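How Does a Robot Learn to Make a Bed?

By Regula Hubmann

Hi! I have a funny job. I go into bedrooms and kitchens and I fold things, pick things up, and put things down, over and over, so that one day a robot can do it too. When I tell kids this at school visits, a hand always shoots up and somebody asks, "So you're the robot's teacher?" Sort of, yes! But I don't stand at a board, and I never give out homework.

Let me start with a question. How did you learn to pull up a blanket? I bet you didn't read a book about it. You probably watched a grown-up do it, then you tried it yourself, and the first time it came out all lumpy. After a lot of mornings your hands just knew what to do.

A robot can learn in a way that's a little like that, except it needs way more mornings than you do. It needs examples. An example, in my job, is one try at one small task from start to finish, saved as a video along with notes on how the hand moved. "Pick up the blue cloth" can be one example. "Pull the blanket toward the pillow" can be another.

The project I work on is called Randedetti (say it ran-deh-DET-tee), and for the bedroom part we wanted 3405 examples. That's a lot of blankets!

So how do we get them? You might think we bring a big robot into the house, but big robots are heavy and they don't love stairs. What I carry is just the robot's hand. It's called a gripper. It has two fingers, and I hold it in my own hand and work it myself, a bit like the long grabber you might use to get a ball out from under a couch. A camera rides along on it, so the video shows what a robot would see if it had that same hand at the end of its arm.

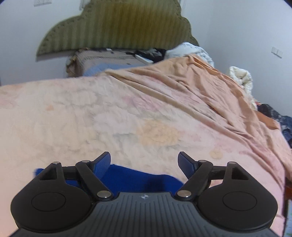

The gripper's two blue finger pads, with a bed still to be tidied.

Look how much is going on in one bedroom. There's a flowery blanket, an orange sheet full of wrinkles, a white quilt all bunched up by the head of the bed, and clothes in little heaps. To you that's just a messy bed. To a robot it's a giant puzzle, and I love it. If every bed I visited looked like one in a store window, the robot would only ever learn about store window beds, and then what would it do in your room?

Cloth is the hardest part, by the way. A cup keeps its shape when you pick it up. A blanket doesn't! Grab one corner and the whole thing changes, and it will never fall the exact same way twice. That's why one good example of a blanket isn't enough. We need thin ones and fluffy ones, plain ones and ones with flowers, in bright rooms and in dim rooms.

I have some rules I follow when I'm collecting:

Go slow. If I whip my arm around, the video gets blurry, and a blurry video can't teach much.

Keep the fingers where the camera can see them. The robot has to learn where its fingers are when they close.

Finish the job. If I start picking up a sock, I pick up the sock, even if my nose itches. (My nose always itches.)

Do it again, but a little differently. I come in from the left, then from the right, then from up high.

What about mistakes? I drop things all the time. Sometimes the pads slide right off a sheet and pinch nothing but air. We label those tries so the computer doesn't mix them up with the good ones. In April I went through 304 of my own videos and found 78 where I'd missed the first grab. I was a bit embarrassed, but my friends at Kestlow, the lab that does the training, were happy to have them. If a video shows me missing and then trying again, a robot might pick up how to try again too.

Training is the part that happens on the computer. The program looks at a picture from the video and guesses, "I think the hand should move this way." Then it checks what my hand did. If the guess was far off, the program changes itself a tiny bit. Then it guesses again, and again, and again, long after I've gone home for dinner.

Want to try it yourself? Get a pair of kitchen tongs (ask first!) and a dish towel. Drop the towel on the floor, and using only the tongs, try to lay it flat. Do it ten times, and see if you use the same moves on the last try as you did on the first. Then let a friend have a turn and watch where they grab. Mine went straight for the middle, which I would never do, and she beat me.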